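4.2 Word of mouth and the second weekend

I'll admit I came to this chapter of the box office story as a fan first. I saw Stustari in a half-full cinema in November, loved it, and then spent months wondering why a small family comedy kept its screens when Drivell, with a far bigger star, lost most of its own. Kragh's earlier work on opening weekends got me started, but she stops at day three, and I wanted the bit after that.

So I sat down with 17 regular filmgoers and let them talk. We met over supper at my place, mostly — people are much more forthcoming about films when they're eating. Eleven of them had picked Stustari because a relative told them to, and only four could remember seeing a trailer. Figure 3 shows a stack of coloured plates.
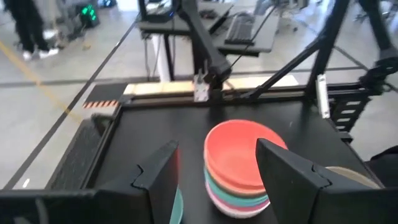

Figure 3. Round plastic plates, stacked, with a coral red one on top.

4.3 What the reviews did

Not much, as far as I can tell! Asfaw was the critics' favourite that month and my lot had barely heard of it. Two had read a review of Arkeo, and both went to see Stustari anyway (one with her mum, who chose).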